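Why Do Some Drawings Look Round?

Draw a circle on a piece of paper. It looks flat, like a coin or a plate seen from above. Now color one side of it a little darker, and let the dark part fade slowly toward the other side. The circle starts to look like a ball. The paper is still flat, but your eyes see something round.

This trick is called shading. Painters have used it for hundreds of years.

Where shading comes from

Put an orange on a table near a lamp and turn off the other lights. The side of the orange that faces the lamp is bright. The side that faces away is dark. In between, the color changes little by little.

Light travels in straight lines. When it hits the part of the orange that faces the lamp, a lot of it lands there and bounces off into your eyes. Farther around, the skin of the orange tilts away. The same amount of light gets spread over a bigger patch, so each bit of skin gets less. Past a certain point the lamp can't reach the skin at all.

A box is different. Each side of a box is flat, so the whole side faces the same way and has nearly the same brightness. At the corner the brightness changes all at once. A sharp change tells you there is an edge. A slow change tells you there is a curve.

What your brain does

Your brain has been looking at shaded things since you were a baby. Most of the time the light came from above, from the sun or from a lamp on the ceiling. So when you look at a picture, your brain guesses that the light in it comes from above too.

You can fool it. Find a photo of craters on the Moon and turn it upside down. The holes may suddenly look like bumps. The picture is the same, but your brain has made a different guess about which way the surface goes.

Words to know

Highlight: the brightest spot on an object, where light bounces straight toward you. Shiny things have small, sharp highlights. Dull things, like a tennis ball, have soft ones or none that you notice.

Form shadow: the dark part on the object itself, on the side away from the light.

Cast shadow: the dark shape that falls on the table, the floor or the wall because something is blocking the light.

White is not always white

Many people leave a white object blank when they draw it. Look closely at an egg or a white cup, though, and you will find plenty of gray. Some parts may even look blue or yellow, because light bounces onto them from things nearby. The gray is what shows you the shape.

Computers shade things in a similar way. The program works out which way each small piece of a surface is facing and where the light is. Then it picks a lighter or darker color for that piece. Movies and games do this over and over – each new picture has to be worked out again.

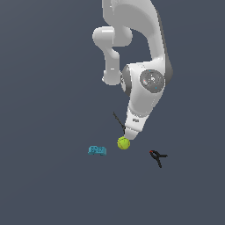 A computer-made picture of a white robot arm. The darker gray band makes the casing look curved.

Try it yourself

You will need paper, a soft pencil, an egg and a lamp.

1. Put the egg on the paper and shine the lamp from one side.
2. Draw the outline of the egg on another sheet. Press lightly.
3. Squint at the egg. Squinting hides small details and makes the light and dark parts easier to see.
4. Shade the darkest part first. Use the side of the pencil, and press less as you move toward the light.
5. Leave the highlight as plain paper.
6. Add the cast shadow. It is usually darkest right next to the egg.

Move the lamp to the other side and draw the egg again. Put the two drawings next to each other and see if a friend can tell where the lamp was each time.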